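3.2 The Avstead room

Observations were made in a converted workspace in Avstead, one of 81 rooms in the Wusach survey of reused buildings. The room is open plan, and the far wall has been left as bare brick. Beams and ducts are exposed overhead, and the room is lit by long fluorescent fittings. Cooling comes from a white unit fixed to the ceiling.

Furniture was recorded by type and by its place in relation to the walls. A shelving unit and a rectangular table stand against the brick, with a mesh-backed office chair beside the table. A round table is placed further out in the open floor (Figure 4). 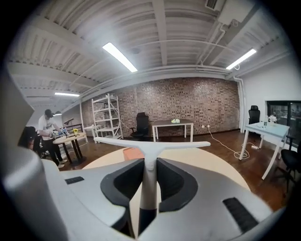

Figure 4. The Avstead room, looking towards the brick wall.

Open shelving was common across the survey, but was seldom full. In the Avstead room most of the shelf space was unused - a pattern also found in the MacBrayne rooms, where people kept small items on whichever table was nearest. Of the 188 occupants who returned the form, 113 said they put things down on a table first and moved them to a shelf later, if at all. Round tables were harder to classify, as they were used both for meetings and for short-term storage. We coded them as shared surfaces.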